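3 min read

1/ Thread on the house rules we use for tabletop pushing work at the Neltville bench. We rewrote them in August after too many runs had to be thrown out, and a few people have asked to see them. Most of it is dull. It has saved us a lot of rework.

2/ Background, short version. We run a small arm with a plain rod on the end. It pushes blocks around a board according to a written instruction. No grasping. Someone drives it by hand for the recorded runs, then the same layouts are used for testing. The project is called Jirkorora, if you've seen the name on our notes.

3/ None of this replaces your risk assessment or whatever your site safety people require. If your workplace has signed off on a procedure, follow that one. These rules sit underneath it and deal with whether the data is any good.

4/ Rule 1: the floor marking means something. If you're inside the line, the arm is in hold. If you need to fix something on the board, you call "hold", wait for the driver to say it back, then step in. Saying it back is the part people skip when they're tired. We stop the session if it's skipped twice.

5/ Rule 2: the board gets bolted to the table and checked at the start of each session. Hand on the edge, try to shift it. If it moves at all, tighten and redo the height check. We used to rely on clamps from the hardware store and lost 40 runs to a board that had crept sideways over an afternoon.

6/ Rule 3: tip height is set to 2 mm over the board and measured at the four corners as well as the centre. A board that's flat in the middle can still be high at one end. Write down all the readings, including the ones you like.

7/ If a corner is out, shim the board. Do not fix it in software for one session and tell yourself you'll remember. We had a correction left in from a previous week and it took most of a day to find.

8/ Rule 4: the block set is fixed. Every block is identified by colour plus shape, and both words go in the instruction every time. "Move the star" isn't a valid instruction on our bench, as there's a red one and a green one. Same for "push the green one".

9/ Use the agreed words. It's "cylinder", never "circle" or "round one". It's "hexagon", never "the yellow nut thing" (real entry from our log). Free wording is fine if that's what you're studying, but then it goes in a separate field and the agreed wording stays where it is.

10/ Rule 5: scatter, don't arrange. Left alone, people set out blocks in tidy rows or sort them by colour without noticing. We draw a layout from a printed sheet and place to that. Blocks touching each other are allowed. Blocks hanging over the edge are not.

11/ Rule 6: the start pose is clear of every block. The tip sits close to the board with nothing against it, and the driver looks from two sides before calling ready. If the rod is already resting on something, the first push is recorded as a nudge that no one asked for.

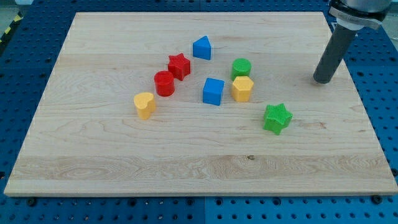
12/ Rule 7: one instruction, one run. If the driver finishes early, they stop and lift. No tidying up on the way back. If the wrong block gets bumped, keep recording and mark it as a bump. Bumps are useful. Runs with the bumps quietly removed are not.

13/ Rule 8: no resets by hand in the middle of a run, for any reason. A block that falls off the board ends the run. Mark it, hold, step in, put it back, start a new one. The file with the fall in it gets kept.

14/ Rule 9: sessions are capped at 100 runs per driver, with a break in the middle. Past that the pushes get sloppy and the labels get worse. We tried going longer and ended up reviewing the lot.

15/ Rule 10: someone other than the driver checks the labels. They watch the run without the instruction showing, write down what they think was asked, then compare. Of the 286 runs in our last batch, the mismatches were nearly all wording problems. Very few were driving problems.

16/ Things we haven't settled. How to score a push that gets the block to the right spot but knocks a neighbour on the way. How often to swap out worn blocks. Whether layouts should be shared between drivers or kept separate. At the moment we share them and I'm not convinced.

17/ The sheet is one page, printed and taped up at the bench. The Brosen crew use a version with different tip heights and theirs works fine for them. Change the numbers to suit your gear, but write down what you changed and put a date on it. Ours says Fri 11 September.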